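Call for test readers: vector drawing course for beginners

Trorkis is a small publisher of graphics tutorials, based in Preverstead. We are preparing a new written course on drawing with the pen tool, and we look for people who will try the lessons before they go online.

The course has 39 short lessons. You start with straight lines and end with a full poster in layers, ready for print.
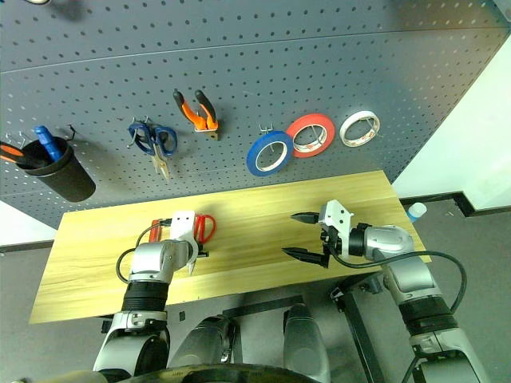 What you will do

You receive 2 lessons per week by email. Please follow every step in your own drawing program, save your file and send it back with your notes. We want to know where you stopped, which menu name was wrong on your version, and which step was missing – also small things like a shortcut that does not work on a Mac.

One exercise asks you to trace hand tools, like scissors and pliers, from a photo with clean curves.

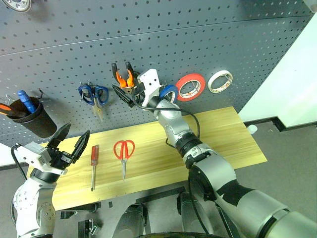 Who can apply

You need a computer with any vector program which can open and save SVG files. Experience is not necessary. Complete beginners are very welcome, and so are people who only know photo editing. You should read English well enough to follow written instructions. A drawing tablet is allowed, but the lessons are written for the mouse.

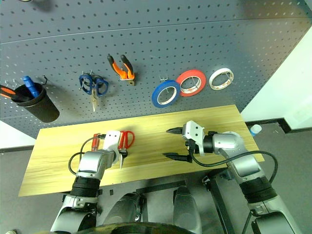
Tool wall and table, Trorkis

We have places for 11 readers. Each reader who finishes all lessons receives 100 euros and keeps free access to the course, including the brush set from Ladefoged. Work starts in April, and you can do it from home at any hour.

To apply, write a few lines about yourself and attach one picture you made on the computer, good or bad. Use the contact form on our site and choose the subject "Fanmont", the working title of the course. We answer every message, but it can take some days.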